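Ostau: open license notices, collected and tagged

README for the Ostau collection, release 3

Welcome! Ostau is a collection of license notices as people really write them: footers, liner notes, the last page of a zine, the bit of text under a song download. If you care about the public domain and sharing, we think you'll have a great time in here.

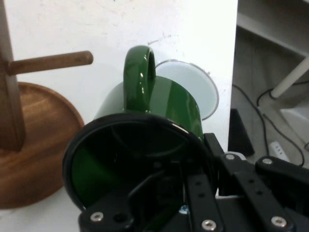
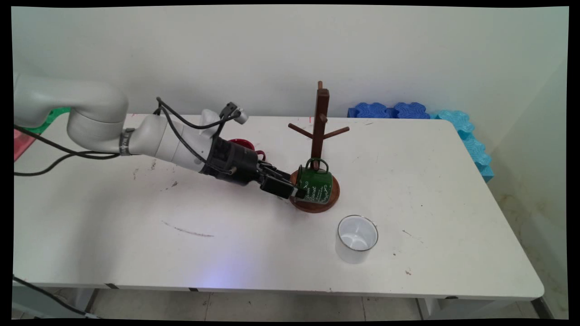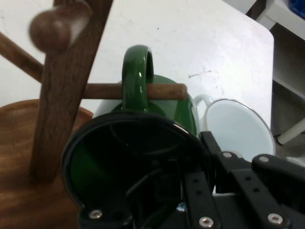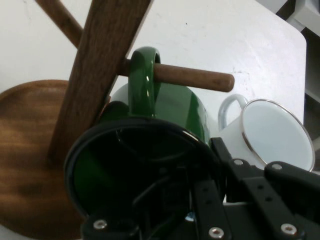
What's in the collection

Each record holds one notice, copied as plain text, plus the kind of work it was attached to and the tags we gave it. Notices come in 92 languages, with English far ahead of everything else and a long tail of languages that have only a handful of records each. We love the tail! Some of the most inventive sharing terms we've ever read are down there, including a whole run of knitting patterns that ask you to pass on a finished hat.

There are two files:

notices.csv has the text and tags, one record per line.
sources.csv says where each notice was found and in which month we copied it.

The two are joined on the column called notice_id. Please keep sources.csv with the data if you pass it along, so credit travels with the text.

How it was put together

Ostau grew out of two older lists. The Jirkitdale list was mostly music and spoken word, gathered by hand over several winters. The Buvdale list was mostly teaching materials, and it came with wonderfully thorough notes on which worksheets had been remixed from which. We merged them, dropped exact duplicates, and then kept adding. Near duplicates stay in on purpose. A notice that changes "share" to "share freely" tells you something about the person who changed it.

Tags follow the Shirazi scheme, which sorts a notice by what it lets you do (copy, change, sell) and what it asks in return (credit, same terms, a postcard). Every record was tagged by two readers working apart. Where they disagreed, both answers are kept, in tag_a and tag_b, and the column settled is left blank.

What's new in release 3

Podcast notices, finally! Also a fix for right-to-left text, which came out scrambled in release 2, and a cleaner split between "no rights reserved" statements and notices that only say "free." If you built something on release 2, check your counts for the tag dedicate, as many records moved out of it.

Good uses

Studying how plain-language licensing varies from place to place. Testing a tool that spots license statements. Teaching a class on sharing and reuse (students get hooked on the odd ones, and so do we). Finding wording you like for your own work.

Please be careful with

Legal questions. Our tags are readers' opinions and have no legal weight. A notice in Ostau also doesn't mean the work it came from is still offered on those terms, so go back to the source before you reuse anything.

Email addresses and phone numbers were replaced with the word CONTACT. If you find one we missed, tell us the notice_id and we'll take it out.

License

The tags, notes and this README are dedicated to the public domain. The notices themselves belong to whoever wrote them, and they're short, but treat them kindly.

Adding to Ostau

Yes, please! Send the full text of the notice, the kind of work, and where you saw it. Photos of printed notices are fine as long as the text is readable. We read new submissions in batches, and the next batch closes in November. Welsh, Quechua and Tamil notices would make us especially happy.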